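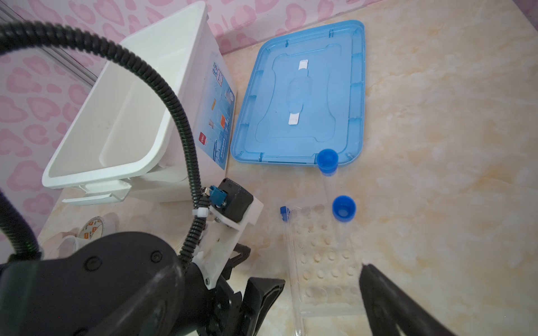

**What comes in the Clanside home science kit?**
A white storage box with a blue lid, a clear rack, test tubes with blue caps in more than one size, and plastic pipettes. Spare tubes are sold separately under part number 1702.

**Can I use the kit on the kitchen table?**
Yes, if the top is smooth and wipes clean. Lay a tray or an old towel down first if you are working with food colouring, as it can stain.

**Are the pipettes meant to be used more than once?**
They can be rinsed and used again with water, salt or sugar solutions. Squeeze clean water through three times and leave them to drain. Throw away any that have held glue or oil.

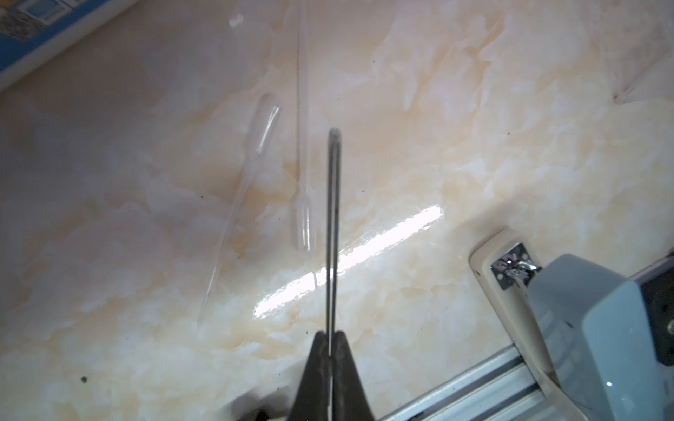

Clear pipettes are easy to lose on a pale or patterned surface. Count them back in before you wipe down.

**Can the tubes go in the dishwasher?**
No. Wash them by hand in warm water, no hotter than 42 °C, and dry the caps separately.

**How do I clean the box?**
Use a soft cloth and a drop of washing-up liquid. Dust and specks collect on the flat faces and along the raised edges. 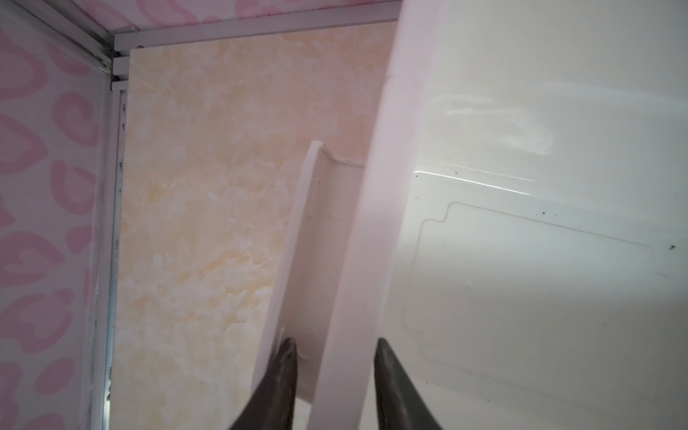 An old toothbrush will get into the corners. Don't use scouring powder, which dulls the plastic.

**Should the tubes be stored in the rack?**
Either way is fine. Cap them first, and make sure they are dry inside.

**The lid won't close. What should I do?**
Take everything out and put the rack in first, then lay the pipettes on top. If it still won't close, contact Clanside for a replacement lid.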